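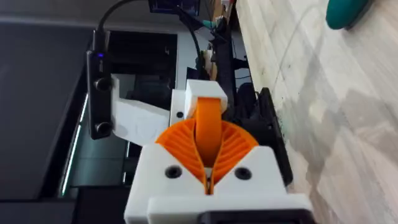 What does a team have to submit to enter the Endale student manipulation contest?

A team submits a parts list, a log of every practice run, and a written fault report signed off by the section lead.

The fault report was the part we had left. The arms were called Flekivley and Zekthorpe in the log, after the two towns where our section lived, and the log had 600 rows. Row 37 was the problem. It read: "Zekthorpe stopped. Cause unknown. Resumed." The entry had no initials.

The rules allowed 3 unexplained stops per season. We had used them in November. A fourth would move us to the exhibition group, where scores are not recorded.

The section lead opened the log on Wed 18 March and asked who had been on shift. Two of us had. Neither remembered a stop. The motor currents for row 37 were flat, the joint limits had not been reached, and the power supply showed no dip. We agreed to repeat the run at the same speed and write down whatever happened.
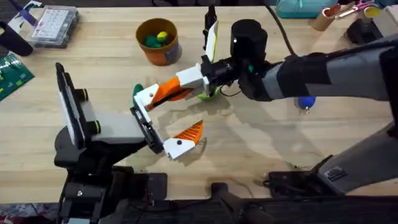 Repeating a run requires the start state, and the log stored only joint angles. It said nothing of what was on the table. I argued that this did not matter. The other operator argued that it did, and pointed at the orange cup with the yellow ball in it. In her notebook the cup was sketched a hand's width closer to the arms. She moved it there and we started the program. Zekthorpe swung in, slowed, and stopped. The planner had a clearance rule that we had written ourselves and left out of the manual.

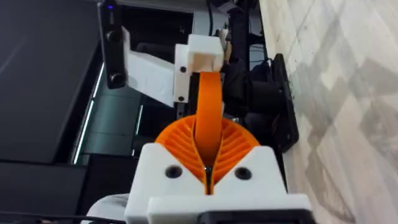 Orange fingers together, cables behind.

I typed the cause into row 37 and added my initials. The lead read it and asked whether the rule should be removed. We kept it, gave it a section in the manual, and added a column to the log for objects on the table. The Fetano portal accepted the report at the second attempt. The first had been rejected for its margins.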